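March
By Riet Dewulf

Mertens has been weighing things for a living for 30 years, and he still gets a bit chatty when you ask him about it. "People reckon a scale is a scale," he tells me over the second cup of tea, "and then they go and put it down on a wobbly bench, and they wonder why the parcel's come up short!"

He likes a big, plain table with plenty of elbow room (his first, at Ruvolier, was barely wider than a tea tray) and he sets a sheet of white paper down before anything else. "My mum did that with her sewing. You drop something small, you can find it again."
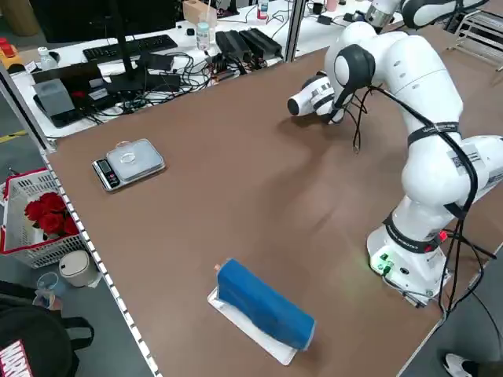 The brown table, with the kitchen scale and a blue roll on its sheet of paper.

The scale is the ordinary digital sort you'd keep beside the flour. Mertens has owned 3 over the years and has never paid much for one. "I leave the tub sitting on it, and I zero it every morning, even when I'm sure I did it the night before."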